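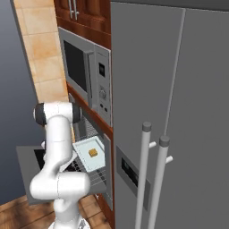
Décoration textile, séance 4 : les rideaux, de la mesure à la pose

Bonjour à toutes et à tous ! Je vous remets au propre mes notes du cours, parce que je parle vite et que je sais bien que la moitié d'entre vous n'a pas eu le temps de recopier le schéma des ourlets.

1. Mesurer

On pose la tringle d'abord, on mesure ensuite. Je le répète à chaque promotion et chaque année quelqu'un m'apporte un tissu coupé sur la hauteur de la fenêtre -- donc trop court, forcément. La hauteur se prend depuis l'anneau ou le rail jusqu'à l'endroit où vous voulez que le rideau s'arrête. Mesurez à gauche, au milieu, à droite. Dans l'ancien, les trois chiffres sont rarement les mêmes (chez moi c'est une catastrophe, le parquet penche vers la rue).

Pour un rideau qui frôle le sol, retirez 1 cm. Pour un rideau qui casse légèrement, ajoutez 4 cm. Le tombé « en flaque », avec beaucoup de tissu par terre, c'est très joli dans une chambre où l'on passe peu. Avec un chat ou un aspirateur robot, je vous laisse juges !

2. L'ampleur

C'est le rapport entre la largeur du tissu à plat et la largeur de la tringle. Je vous conseille le double pour un lin ou un coton moyen, un peu plus pour un voilage, un peu moins pour un velours épais qui fait déjà du volume tout seul. Comptez la tringle entière, pas seulement la vitre.

L'exercice fait ensemble : tringle de 215 cm, ampleur 2, donc 430 cm de tissu fini à répartir sur deux panneaux. Plusieurs d'entre vous ont oublié les ourlets de côté. Ils s'ajoutent APRÈS, panneau par panneau.

3. Choisir l'étoffe

Nous avons fait passer deux coupons dans les rangs. Le premier, Awan, est un lin lavé assez souple, qui se froisse et c'est son charme. Le second, Irkska, est un polyester tissé serré, à rayure ton sur ton, bien plus facile à vivre : il se lave à 30 degrés et demande à peine un coup de fer. Pour un salon en plein sud, je prendrais le second et je ferais doubler. Un lin non doublé jaunit ou se fragilise aux plis en quelques étés.

Attention au raccord. Si le motif se répète tous les 56 cm, chaque lé se coupe sur un multiple de 56, même quand ça vous fend le cœur de gâcher du tissu. Les chutes font de très bonnes embrasses ou une petite housse de coussin.

4. Ourlets et finitions

Ourlet du bas : double rentré, 12 cm fini si la hauteur le permet. Côtés : double rentré de 2 cm. En tête, tout dépend du système d'accroche -- œillets, ruban fronceur, plis flamands -- et on y passera toute la prochaine séance, apportez vos échantillons de ruban.

Laissez le rideau suspendu deux ou trois jours, ourlet simplement bâti, avant de coudre le bas pour de bon. Le lin surtout s'allonge sous son propre poids.

À préparer pour la prochaine fois

Relevez les mesures d'une fenêtre chez vous, calculez le métrage pour un tissu en 140 de large, avec puis sans raccord, et notez vos calculs en entier. Je préfère un résultat faux que je peux suivre à un chiffre juste tombé du ciel. Et venez avec vos épingles, la boîte commune est presque vide !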